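Sachet sort-out under way at Flullanthorpe hall

Flullanthorpe's community kitchen has started sorting its stock of single-serve sachets before the tea room reopens in February. The packets have built up in drawers and tins over several seasons of catered lunches, and 1,570 have been checked and put away so far.

Red packets are being separated from white ones on the kitchen counter, and anything past its date is thrown out. The first two drawers gave up 104 expired sachets.
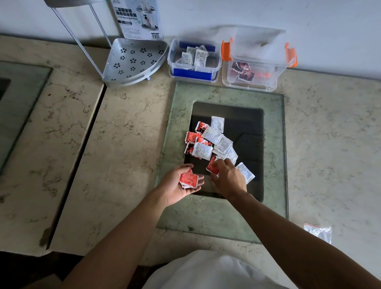

Fatemeh Bahrami said the kitchen should stop ordering sachets by the carton altogether and put out jars and refillable dispensers, as the hall at Drinimero did last year. She would keep 300 packets on hand for takeaway orders.

A decision on the next order will be made after the remaining drawers are cleared. Clean storage boxes with lids can be dropped at the side door until October 28, 2025.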